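Home | Guides | Spare parts | Downloads | Contact

Damo Market Stand and Dining Set
Set-up guide, section 4: Laying out the room

Read section 3 before you begin. The stand, both tables and the chairs should already be assembled and the feet leveled. Allow 40 minutes for this section.

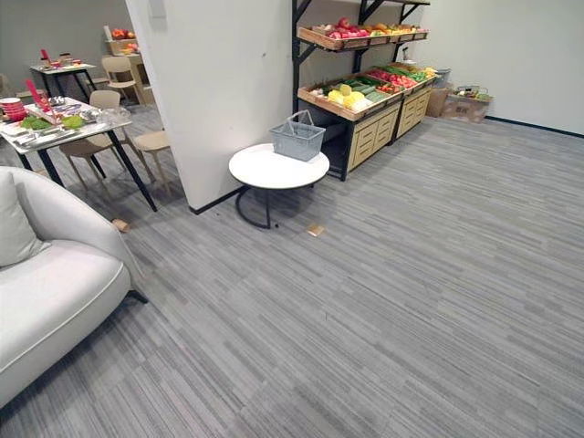
Stullunness, September

4.1 Tables and chairs

1. Stand the dining table on the carpet, behind the sofa. Leave room to walk between them.
2. Put the smaller table farther back, toward the rear wall.
3. Tuck one shell chair under the far side of the dining table and set another at the end nearest the partition. A third goes at the back table.
4. Set out the tabletop items. Red bowls stay stacked at one end, with the leafy greens and lettuce next to them. Trays and cutlery go in the middle.

Note: The chair legs are slim. Lift the chairs — do not drag them over the carpet.

Caution: Do not sit or lean on either tabletop.

4.2 Filling the stand

5. Check that the bracket screws are tight before loading the top tier.
6. Fill the long crate on top first. Keep each kind of fruit together: mangoes on the left, then lemons and limes, pears, and peaches on the right.
7. Fill the angled bins below with the artificial vegetables, one kind to a bin. Potatoes and sweet potatoes get their own bins.
8. Lay the green onions across or behind the potatoes.

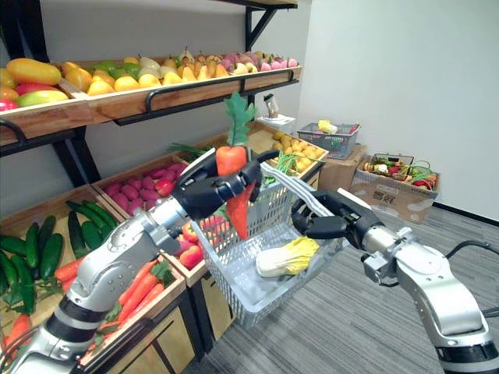

9. Pack the shopping basket with the heavy pieces at the bottom. Napa cabbage goes in before carrots, which have leafy tops that bend if anything is set on them.
10. When you put things back, return each piece to its own bin. The packing list on page 7 gives the full set.

Caution: The produce is artificial. Keep it away from small children who may bite it.

Replacement produce is ordered under part number 283, baskets under 187.

Comments

Wilczyńska: Is the crate rail meant to go on before the fruit? Mine was in a separate bag.

Brastport: Yes, rail first. It's in section 3.

Wilczyńska: Found it, thanks. Doing the bins Tuesday.

Related
Section 3: Assembling the stand
Section 5: Cleaning artificial produce
Damo spare parts list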